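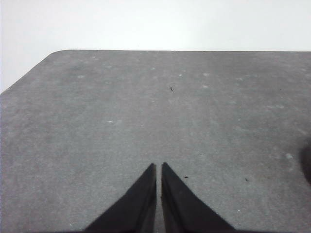
Fetport tapered finger set, nearly closed, seen from the wrist camera over the gray bench.

Fetport Tapered Finger Set (pair, matte black)

In stock. Sold as a pair, hardware included. Fits the Ardale parallel gripper and anything that takes the Ardale bolt pattern.

I run the bench side of this shop, so I get to write up the stuff I've had my hands on, and I've had my hands on these a lot. We started stocking them in September after Ekkachai Limsakul kept asking for a finger that could get down between small parts without knocking the neighbors over. The flat pads that come with the gripper are fine for boxes and blocks. They're terrible for a washer lying next to another washer.

What you get

Two fingers, left and right (they mirror each other, so check before you tighten!)
Four mounting screws and a hex key
One shim pack for evening up the tips
A small card with the mounting steps

What I like about them

The taper, mostly. They're wide where they bolt on and come up to a point, with a steep inner edge and a long slope on the outside. All that width at the base keeps them stiff, and the narrow end gets into places I'd given up on. I was picking M3 washers off a flat table within an hour of bolting them on, and I am not a patient person.

The matte finish is the other thing. I had a shiny aluminum set from Sterkbridge on the same arm before this and the wrist camera hated it, little bright streaks all over the place whenever the overhead lights were on. With the black ones the outline stays dark against a gray bench or a white wall and my tip finder locks on without me messing with the exposure. The faces are angled, so you still get a bit of shading that shows you where one face stops and the next one begins. Handy when you're setting things up by eye.

How I tested them

Same arm, same wrist camera, same gray tabletop for every set. I did 200 picks with each one: washers, short dowel pins, a folded square of cloth, and a plastic bottle cap lying flat side down. Then I swapped fingers and did it over again. Thongchai Hemmin reset the parts between runs and kept the tally, so I couldn't fudge my favorites.

Dropped or missed picks out of 200:

Fetport tapered: 3
Sterkbridge aluminum: 48
Stock flat pads: 126

Before you get too excited, the stock pads got most of their misses on the washers, which they were never made for. On the cloth they did great, and if cloth is all you handle, save your money. The Sterkbridge set lost most of its picks on the dowel pins, which kept rolling out sideways. I think a bit of rubber on the tips would fix a lot of that, and Wichai Thongsuk has been saying he'll glue some on and rerun it. I'll add his numbers here when he does.

Closing the gap

A question I get by email nearly every time we ship a pair: "My fingers don't touch all the way down, are they bad?" Start with where your gripper thinks zero is. In the picture up top they're not fully closed, and there's a thin strip of table showing between them, a touch wider up near the tips. If you see the same thing, send the gripper a full close at low force and look again. If there's still daylight at the tips after that, put one shim behind the finger that's leaning out. Don't crank the force up to make it go away. I did that with my first pair and all I got was a gripper that buzzed at me.

Also look at the tip height. The two points should sit level with each other. If one stands proud, loosen both screws on that side, push the finger back against the shoulder and tighten again, a little on each screw in turn.

About the camera view

With a wrist camera you'll have the fingers in your picture all the time, coming up from the bottom. I've grown to like it because you always know where the tips are. They do hide whatever's right behind them, so if you're coming from short stubby pads, plan on moving your approach point or tilting the camera up a hair. Eilidh Crichton masks the fingers out in software and says it took her one afternoon. I just left mine in.

One more tip for anyone using a small-part detector: wipe the table. Tiny dark specks and bits of pale lint look like nothing to you and me, but with my threshold set low the detector would happily call them parts, and off the arm went to pick up a crumb. A plain gray surface is great for contrast, and it shows every bit of dust too.

What I don't like

The points are narrow, so heavy things twist. A full bottle held up high will swing around on you. The card that comes with them is printed way too small (we've told Fetport). And you have to buy the pair, you can't get a single replacement finger, which stings if you run one into the table.

Will they fit my gripper?

Ardale parallel gripper: yes, straight on.
Chantharasri two-finger gripper: yes, with the adapter plate, sold separately.
Sterkbridge gripper: no, the bolt holes are in the wrong place. Darren Hebden drilled his out and it worked, but that's on you and we can't take drilled fingers back.

Returns

Unused pairs can come back with the screws and shims in the bag. If a finger shows up chipped, send me a photo of the tip and we'll swap the pair.

Goes well with

Chantharasri adapter plate
Spare shim pack
Stick-on rubber tip pads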